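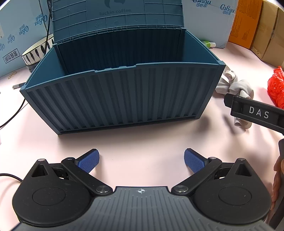
Passo 4: caixa aberta, dedos da garra bem afastados.

Passo 4 – Guardar o pano na caixa

Aqui no clube Smadi este é o exercício com que toda a gente começa, e eu ainda o faço quando volto de férias!

1. Abram a tampa da caixa azul-petróleo até ficar toda para trás. Se ficar a meio, a garra bate nela à entrada.

2. Afastem os dedos por completo e alinhem a garra com a frente da caixa. Eu guio-me pelo alvo em cruz da placa central (cada um tem o seu truque).

3. Vão buscar o pano cinzento. Fechem devagar – as almofadas azuis agarram bem, não é preciso esmagar nada.

4. Levantem o pano acima do rebordo, levem-no para dentro e só então abram os dedos.

5. Baixem a tampa e parem a gravação no Bruvinar.

Nota: uma gravação boa fica abaixo de 624 fotogramas. Se passar disso, apaguem e repitam. Para a prova de julho cada equipa entrega 100.

Cuidado: não metam os dedos (os vossos!) entre os braços pretos e os parafusos com a garra a mexer. E vejam por onde passam os cabos antes de puxar seja o que for.

Dúvidas com a calibração? Voltem ao passo 2 ou falem com Harpreet McKinnon.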